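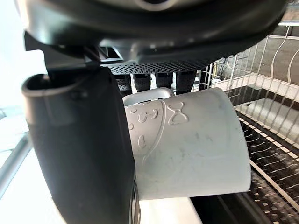

Filed under: Club diary, Pitching

January 2022

Bullpen mound, first full session on the new clay. Dry ground, no wind to speak of, cold enough that the balls felt like billiard balls for the first quarter of an hour. We kept them in a cool box with a hot water bottle after that.

The numbers first. The height check came out right at the plate end and wrong at the back. Front edge of the rubber is 10 inches above home plate, measured with the string line and line level, then again with Petro's laser. Both agree. The level area around the rubber should be 5 feet wide and 34 inches from front to back. Ours is 5 feet wide but the back edge has settled into a lip, and a pitcher rocking back with any sort of step puts his heel on it. I have cut the lip off and tamped it. It will need doing again after the next rain.

Slope starts 6 inches in front of the rubber and should fall 1 inch per foot for 6 feet. I checked at each foot with the slope board. The first three feet are true. At four feet it is a quarter of an inch low, at five feet three eighths low, at six feet back to true. So there is a shallow dish exactly where the front foot lands. Part of that is wear from one session and part is my tamping in October, when I ran out of daylight and finished the landing area by head torch.

Landing area is unfired clay brick, 200 of them, laid flat in two courses. Zinchenko delivered them on a pallet with the shrink wrap split and the ones on the outside had begun to dry and craze. I used those for the lower course. The upper course has held together well apart from the dish. The body of the mound is ordinary mound clay, 1,000 kilos, put down in one-inch lifts with water between each. Gaétan thinks one-inch lifts are fussy and that two would have done. He may be right for the back slope. I would not do it in front of the rubber.

Throwing. Three pitchers, all on limited counts, nobody above three-quarter effort by agreement.

Maksym went first. Fastballs only, then a few changeups at the end. His stride is landing closed by the width of a shoe, and it was closed on the old mound too, so the mound is off the hook for that one. He missed up and arm side with most of the early ones. I moved the catcher's target down and in and he followed it for a few pitches, then drifted back. Asked him to start from the middle of the rubber instead of the third base end. Better. I don't want to change two things in one session so I left the stride alone.

Elikem next. Curveball has lost its depth over the break. He was casting it, wrist going round the side of the ball, and it came in as a slow slurve. We did ten from one knee at half distance, then ten standing at half distance, then back to the mound. The knee ones had proper top-to-bottom shape. From the mound it held for the first handful and then flattened out when he tired. His fastball was fine. He complained of the dish under his front foot before I had told anyone about the measurements, which settles whether a pitcher can feel three eighths of an inch.

Leobardo last. He has not thrown off a slope since October and it showed in his timing: front side flying open early, arm late, everything high. His velocity is irrelevant at this stage and I turned the radar display round so he could not see it. He still asked. I gave him one drill (pause at the balance point, count of two, go) and he hated it. The last six or so pitches were on time.

Total for the session, all three, warm-up pitches from the mound included: 243. Zusero logged 239. I compared it with the paper tally and the four it missed were all Elikem's curves, so the trigger speed is set too high. Lowered it. The export also wrote Maksym's changeups as fastballs for reasons I have not got to the bottom of; I corrected them by hand in the sheet and kept the raw file.

Discussion afterwards in the hut about the opening fixtures. Rastolach at home, then away at theirs a week later. Their mound is low. I measured it last season before the second game and got under nine inches, with a steep first foot and then next to nothing. Our people overstride on it every time and leave the ball up. Two options. Either we build the second bullpen mound to match theirs and use it in the week between, or we leave the mounds alone and have the starters throw one flat-ground session before travelling. I prefer the second. Gaétan prefers the first and offered to bring the barrow. Left open.

Also left open: who starts the home game. On today's evidence Maksym, on last year's evidence Elikem. Leobardo as a reliever for one inning at most until the timing comes back. Sestwood has never carried more than three arms into spring and the schedule has doubleheaders in it, so somebody from the infield will have to learn to throw strikes. Petro put his hand up. He has a short arm action and throws everything with natural cut, which is a nuisance from shortstop and might be useful from a mound. I will put him on flat ground at 45 feet next time and see where it goes.

Catching was all done by Gaétan, who wants it recorded that his knees are not what they were.

Repairs before the next session:

Scarify the dish to half an inch, wet it, fill with crumbled brick from the offcuts, tamp through a towel so the clay does not lift on the tamper.

Re-cut the back lip.

Check the rubber for movement. It felt solid underfoot but I did not put the level across it after throwing, and should have.

Tarp weights. We are still two short, and the west corner lifts.

New string for the line level. The old one has stretched and sags in the middle when it is damp.

Clay moisture by hand test when I left: held a thumbprint, did not stick to the thumb. Watered lightly, tarp on, gate locked at ten to four.

Last updated: same evening, pitch total corrected

This site uses cookies to remember your settings. By continuing to browse you accept our use of cookies. Accept | Manage preferences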